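Robots & Automation > Teaching by Demonstration > Picking
Tue 4 November - started by bemix_bench
9 replies

Teleop or hand-guiding for soft mailer bags?

bemix_bench wrote:
We're moving our parcel station at Cloltthorpe over to learned picking, and I get to run the teaching side, which I'm thrilled about! The job is one bag at a time out of a heap of plastic mailers, label side be damned for now. I've done a couple of weeks of teleop with the Randitz controller (two handles, a foot pedal for suction) and I love it, but a colleague swears by grabbing the arm and dragging it through the motion. Who has done both on soft stuff? Boxes I can find plenty on. Bags, hardly anything.

Share (2)

tapelift replied:
Both, and I'd go hand-guided for bags every time. You feel the pile through the arm. When the cup settles into plastic you know it in your wrist, and you stop pushing. With a remote controller people mash the cup down until the bag under it slides away, and then your demos are full of mashing.

kestrel_ops replied:
Disagree, with affection. If your hand is on the arm then your hand and sleeve are in the camera view, and the policy gets to see them in every single demo. Then you take your hand away and wonder why it dithers. Teleop keeps the view the same in teaching and in running. That matters more to me than feel.

tapelift replied:
You can hold it from behind the wrist. We did, and the camera never saw us.

kestrel_ops replied:
On your arm, maybe! On ours the only comfortable grip is right next to the lens.

Nabil Nassar replied:
I teach on a Matar cell and I've gone back and forth on this more than once. My view now is that the input method matters less than where you choose to go down. New operators aim at whatever bag is on top. The one you want is the one with a decent patch to press on, and in a heap of wrinkled mailers those patches are smaller than you'd think. I have people spend a whole morning just picking a spot and touching down, no lifting at all. It sounds dull and they end up loving it - there's a real knack to it.

Share (2)

bemix_bench replied:
Nabil, a touch-down-only morning is such a good idea, I'm stealing it. This is the sort of thing I mean, wrist view from our station, with the tip down on a light gray bag right by a crease. The heap is nearly all gray on gray, so on the screen I'm reading folds more than edges. The white one with the red print and the camo one are a treat when they come up, because you can see at a glance where they stop and the next bag starts.

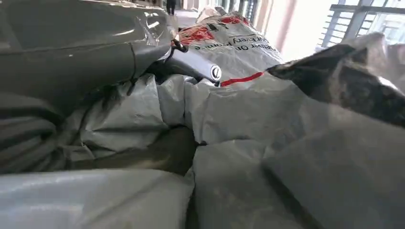
How I'm running a session at the moment

bemix_bench wrote:
Splitting this out so people can pick holes in it.

Start with the arm parked high and look at the whole heap before touching the handles.
Choose a spot, say it out loud, go there. If you change your mind halfway, scrap the demo.
Come down slowly for the last bit. Suction on before contact.
Wait a beat, lift straight up, then move sideways.
Shake up the heap by hand after every 9 demos so we don't teach it one pile.

tapelift replied:
Good list. I'd drop the scrapping, though. A change of mind is useful! You want it to learn that backing off a crease and trying the flat bit next door is allowed. If every demo is perfect, the first bad seal leaves it with no clue what to do.

kestrel_ops replied:
For once I'm with tapelift. Keep the recoveries, but keep the clean ones in a separate folder so you can train on each mix and compare. Also, suction on before contact? On thin bags ours grabs a loose fold from the side and you get a lovely flag hanging off the cup. We touch first, then pedal.

Nabil Nassar replied:
Suction first is fine if you come down square. Touch first is kinder to beginners. I'd mark which way each operator does it and not mix the two, because the timing is exactly what the model picks up on. We mixed them all through September and got a robot that hesitated like a person at a revolving door.

bemix_bench replied:
Ha, ours does a bit of that already, so I think I've found my culprit. OK: recoveries stay in, separate folders, and everyone on touch-then-pedal from tomorrow. I'm also going to try a few hand-guided ones from behind the wrist and check the footage for sleeves. tapelift, what do you do about the foot pedal when both your hands are on the arm? Ours is bolted to the operator desk and the cable won't reach.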